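August, early

Awake before six again. Radio on in the kitchen, Flores recognition vote all over it before the kettle had even clicked. Writing this quick, bus in a bit.

So Tullholm has blinked first. Or says it will. The foreign ministry put out a statement at midnight saying it is "prepared to enter relations with the authorities in Fikard on a practical basis", which is a long way of saying recognition without the word. Eleven months since the old government left the capital and every neighbour has been waiting for somebody else to jump. Now the smallest one has. Ambassador not named. Embassy building not named either, the old one has had its windows boarded since last autumn.

Must check: does "authorities" count as government in the treaty wording? I think not. Asked at work last time and got three answers.

Bus, 7.40

Standing. Man next to me reading the Zonedar page on his phone, big headline, RECOGNITION OR SURRENDER, all that. Zonedar have been against it since the start and fair enough, but they ran the same picture of the border queue they used in spring. I remember the red lorry.

My own view, for what it's worth at this hour – you can talk to people without liking them. The banks won't move money without a signature from somebody, and the somebody has to be recognised by somebody. Meanwhile the wages for teachers over there stopped. 594 schools shut, the minister said in the chamber. Whether that's all of them or just the province I couldn't tell, he mumbled it.

Lunch

Soup. Too salty. Half the office watching the debate with the sound down and the subtitles a good minute behind. Opposition wants conditions written in first: girls back in class, the road open, prisoners list published. Government side says conditions come after, or you never get in the room. Went round and round. One speaker used up his whole slot on the price of diesel.

Vote was meant to be at two. Then four. Then "this evening".

Rang home to say don't wait on me for tea.
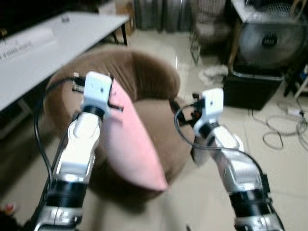
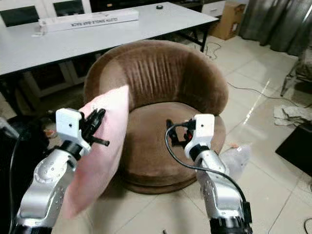 Evening

Passed. 60 to 48 or 60 to 49, the radio gave both and then stopped mentioning the second number at all. Closer than anyone at work had it. A few on the government benches stayed in the corridor, which I'd call cowardly but I wasn't the one getting the letters.

The letters, by the way. 1,556 of them handed in at the gate in the afternoon, against. Carried up in crates. The clerk has to log every one before the motion can be signed, so in theory nothing is legal till she's done. Wouldn't want to be her tonight.

Flores says it will "study the decision", and they will study it until someone bigger goes first. No word from the larger capitals. The man on the late programme thinks two more will follow by winter and the rest will grumble and then open trade offices, call them something else, liaison bureau or whatever. He may be right. He was wrong about the ceasefire.

What bothers me is the bit at the bottom of the statment, page three, which none of the bulletins read out. Says consular services for people already here from Fikard will pass to the new mission "when established". So the ones with old passports, who do they go to in the meantime? The old consulate still stamps things on Thursdays out of a room over a chemist. Does that stop tomorrow? There's a family two doors down renewing papers now. Didn't like to knock, it was past nine and the light was off.

Will ask at the advice desk in the morning. Must take the statement with me, printed, they never believe you otherwise.

Late

Can't sleep. Read the whole debate back on the parliament page, the written version. Much better than watching. Two decent speeches in it, one each side. The one against was the better of the two, annoyingly – slow, no shouting, just went through what was promised at the talks last year and what was done, item by item. Seven promises. Two kept, and one of those only partly. Still think I'd have voted for. Less sure than at breakfast.

Things for tomorrow:
print statement, pages one to three
advice desk, opens half nine
bread, milk, those batteries
ring the union office back re the meeting, its moved again
find out who signs if the clerk isn't finished

Rain started. Left the towels out. Going down for them.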